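How to Sort and Clean a Mixed Batch of Dog Toys

By Mathis Lemaire
Updated 2026-01-31

Dog toys pile up. There is a ball under the couch, a rope behind the door, and a plush that spends most of the year in the yard. Each one needs a different kind of cleaning, and the easiest way to get through them is to collect everything, sort it on one surface next to the sink, and then wash by type.

The method below is the one we use at home. It takes one evening for the washing and a day or two for the drying, most of which you can ignore.

What you need

A plastic tray with a raised lip
A sink with a drain plug
Mild, unscented dish soap
White vinegar
An old toothbrush
Two clean towels
A mesh laundry bag with a zipper
Small scissors
A drying rack

Any tray will do if it can be wiped down and has a lip high enough to stop a ball from rolling off. A textured bottom helps with this too. I would avoid cardboard boxes and fabric bins. They soak up whatever is on the toys and then you have one more thing to wash.

Step 1. Collect everything

Go through the house and the car and bring every toy to the kitchen. Do not decide yet what to keep. Set the tray on the counter by the sink and put the toys in it without stacking them high. If you have more toys than fit, do them in batches. Wipe the counter before you start and plan to wipe it again with a disinfecting cleaner when you are done.

Shake off dirt and hair outdoors first. Dried mud comes off plush much more easily before it gets wet.
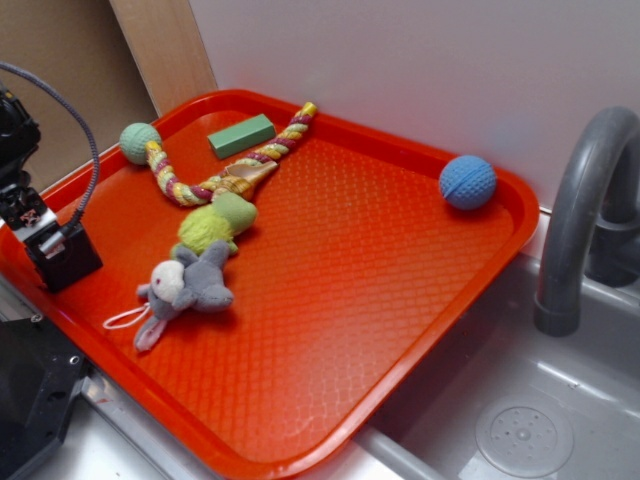
Once you have them all in one spot, divide them into three kinds: rubber and other solid toys, rope, and plush. Foam counts as its own small problem, and I cover it at the end of Step 3. If a toy is made of two materials, treat it as the more delicate of the two. A plush with a rope tail goes with the plush.

Step 2. Check for damage

Do this while the toys are dry. Wet fabric hides small holes, and wet rubber is hard to grip.

For rubber balls, squeeze and turn the ball and look along the seam if it has one. A shallow tooth mark is fine. A crack that opens when you squeeze is a reason to throw the ball out. Also check the size against the dog. A ball that was right for a puppy may be small enough for the grown dog to swallow.

For rope, pull on each knot. Trim loose threads short with the scissors. If the strands have come apart along the middle of the rope and you can pull whole lengths free, the rope is finished. Long threads are dangerous when swallowed.

For plush, feel along every seam with your thumb and press on the face. Eyes and noses are often the first parts to work loose. Look for tags, ribbons, and hanging loops of string, and cut them off close to the fabric. Some of these come from the store that way and are easy to miss. Small holes can be stitched with heavy thread after the toy is washed and dried.

For solid chew toys and bars, run a fingertip over the surface and pay attention to the ends and corners. Creases and scuffs can wait for the brush. Pieces that lift up under a fingernail mean the toy goes in the trash.

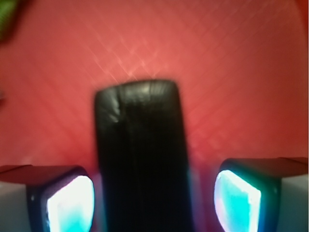
Ohemaa Ametepe wrote in to say that she does the check a second time after drying, and that she has found more split seams on the second pass than on the first. "The washing machine finishes what the dog started," she wrote. "I had a plush that looked perfect going in and had an open seam under one leg coming out. Now I keep a needle by the drying rack."

I have added the second check to Step 5. It only takes a minute.

Step 3. Wash the rubber and solid toys

Fill the sink with warm water and a small squirt of dish soap. Put the rubber toys in and let them soak while you get the plush ready. After ten minutes, scrub each one with the toothbrush. Dimpled balls need more work than smooth ones, as the dirt sits down in the dimples. Small circles work better than long strokes.

Ridges and grooves get the same treatment. On a black toy it is hard to tell by eye when the dirt is gone, so wipe it with a white paper towel and look at the towel.

If a toy still smells after washing, soak it for half an hour in one part white vinegar and two parts water, then rinse it well. A liter bowl is handy for this: 1000 ml in total is plenty for a couple of balls. Do not mix vinegar with bleach, and do not use bleach at all on toys that go in a dog's mouth unless the maker gives directions for it.

Toys with a hole in them hold soapy water. Squeeze them under the running tap until the water comes out clear, then squeeze once more with the hole facing down.

Foam is harder. It takes in soap and gives it back slowly. Press it flat under clean water over and over until you see no more suds. Never twist it.

Step 4. Wash the rope and the plush

Rope toys go in a bowl of warm soapy water. Work the soap in with your hands, bend the rope back and forth to open up the braid, and rinse until the water is clear. Expect some color in the first rinse from a bright rope. Wring it out hard and roll it in a towel. Stand on the towel if you need to.

Plush toys go in the mesh bag and then in the washing machine, on a gentle cold cycle with half the usual detergent. Skip the fabric softener. Close the zipper all the way. Wash light and dark plush apart the first time, at least until you know whether the dark one bleeds.

Read the label, if the dog has left you one. Plush with a battery or a sound box inside should be cleaned by hand with a damp cloth. Ordinary squeakers usually survive the machine, though they may sound strange until the toy is dry.

Long, shaggy plush tends to mat. Comb it with your fingers while it is damp.

Step 5. Dry everything and check again

Rubber toys can be dried with a towel and left out for an hour. Lay rope and plush on the rack with space between them and turn them over now and then. In our kitchen rope takes the longest, often a full day more than the plush. In November, with the windows shut, I move the rack next to the heater vent.

Do not give back a rope that is still damp in the middle. Bend it at its thickest point and hold it against your cheek - if it feels cool, leave it on the rack.

Wash the tray with soap and hot water while you wait, and dry it. When the toys are ready, put them back in it and go over the seams and knots one more time. 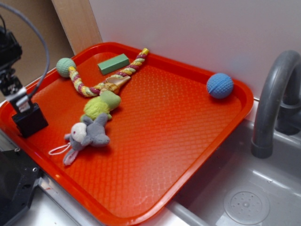
Plush and rope to one side, blue ball by the right rim.

Step 6. Put some away

Most dogs do not need every toy at once. I leave out one ball, one thing to chew, and one plush, and the rest go in a lidded bin on a shelf. Swap them every 8 days or so, or whenever the dog loses interest. A toy that has been out of sight for a while gets nearly as much attention as a new one.

How often to wash

Rubber toys that are used every day should be washed once a week. Plush and rope can go two weeks, less if they go outside. Anything that has been dropped in standing water should be washed the same day.

If there are 2 dogs in the house and one of them is sick, wash everything that both of them use and keep the toys separate until the vet says otherwise.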